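An afternoon among the cushions

I'll admit I went to the Skirker open day for the free parking and the promise of a decent bun. I'd pictured a big clanging hall with orange arms behind cages. What I got was a converted seed warehouse in the middle of nowhere, a very friendly woman with a lanyard, and a room done up like somebody's front room, sofa and all!

The idea, as she explained it to our little group (mostly retired engineers, plus a lad who'd clearly bunked off something), is housework. Skirker has been at it since April, and the humanoids there do the same small jobs over and over while the software people next door fuss with their screens. They'd done 3920 goes at cushions alone by the morning I turned up. I tidy mine twice a year, so I felt rather put in my place.

The control software is called Ovska and comes from a firm called Mindent, whose people stood at the back looking like parents at a school play. One of them told me soft things are the devil to work with. A box stays box-shaped when you grab it. A cushion squashes and sags, and if it has a fringe, well, then you've got a dozen dangly bits getting between the fingers and the seam. I'd never given a tassel so much thought in my life.

We were allowed to stand quite close, behind a strip of tape, and it's quieter than you'd think. There's a bit of a whirr and then long pauses while everyone holds their breath. I asked what one costs and got a smile and a leaflet. The leaflet didn't say either, though it did tell me the warehouse has 830 square metres of floor.

Afterwards there was tea in the Siddiqui Room, where I finally got my bun (cinnamon, a touch dry) and argued happily with one of the engineers over whether either of us would let a robot near the good china. He would. I'm still thinking it over.
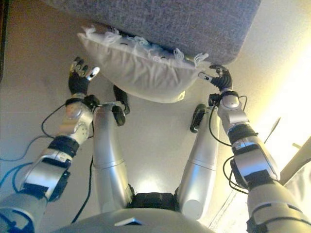
If you fancy going

The next open day has 400 places and tickets are 17 pounds, tea included. Wear flat shoes and get there early if you want to be near the tape.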